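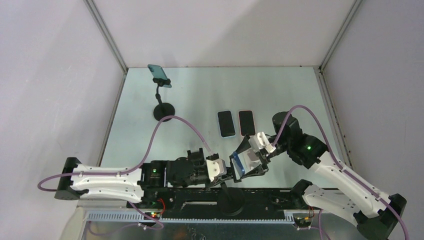
Phone stands that hold a phone with a case on?
Forum: Phones and Accessories > Stands, cases, chargers

valt_pete
August 13, 2021
Looking for a stand for the desk. I've got a Lema one at the moment, the sort with a round flat base, a thin stem with a joint in it and a clamp at the top. It's fine with a bare phone. Put the case on and the clamp only just opens wide enough, and then the phone creeps round until it's hanging at an angle. I'd like something under 2000 that will take a phone and case and stay where I leave it. Mostly for video calls and for reading recipes off while I'm typing them up.

dunmore
How heavy is the phone? The clamp is rarely the problem on those. The joint works loose. Turn the stand over or look behind the joint, there is usually a small screw. Mine needed half a turn.

valt_pete
No idea of the weight, it's a big one. Found the screw, tightened it, and the stem is stiffer now. Phone still turns in the clamp though, so it's two separate faults.

Mutua Okoth
The turning is where you're gripping it. If you clamp a phone near one end, the long end pulls it round. Grip it across the middle. If the side buttons are in the way, move a little up or down until they're clear of the pads. I have the same style of stand and hold mine sideways for calls without any bother.

kettle_on
Gripping across the middle presses the volume buttons on mine whatever I do. I gave up on clamps and got a Pludden, which is just a sloping plate with a lip along the bottom. 1840 including postage. You put the phone down on it and pick it up again. No screws.

Mutua Okoth
Fine if you never need it higher than the desk. For a call you end up with everyone looking up your nose.

kettle_on
I put mine on a box.

sorrel77
Don't agree that the clamp type is worse. We have three phones going in our house and the clamp stand is the only one that fits all of them, because the plate ones are too shallow for a thick case. The other two phones just get left lying flat on the table next to it, screens up, which I'd like to stop as well.

dunmore
What's wrong with flat on the table? Screens up is the right way round. It's the camera side that sticks out.

sorrel77
If it sticks out, then that's the side getting rubbed every time somebody slides the phone along. Mine has a ring of scratches round the lens after 15 months.

dunmore
Fair enough. A case with a raised edge round the camera sorts that, but then we're back to whether it fits in the clamp.

valt_pete
That's the whole trouble, yes. Has anyone tried the Somo? It's 2874 so over what I wanted to pay, but the listing says the jaws open wider.

harrow_lane
I've got the Somo. The jaws do open wider and it takes my phone in a thick rubber case. The base is too light for it. Tap the top of the screen and the whole thing rocks. I stuck it down with mounting tape in January and it's been all right since, but I can't move it now.

Mutua Okoth
Cut two strips off an old bicycle inner tube and glue them over the pads on the Lema. The phone won't turn then, bare or in a case.

kettle_on
That makes the gap smaller, and he's already said it only just opens wide enough.

Mutua Okoth
Use thin tube. It's a millimetre or so, and rubber squashes.

valt_pete
I've got a tube with a hole in it in the shed. I'll try that before spending anything and post back at the weekend.

sorrel77
Rough up the pads with sandpaper first or the glue will peel.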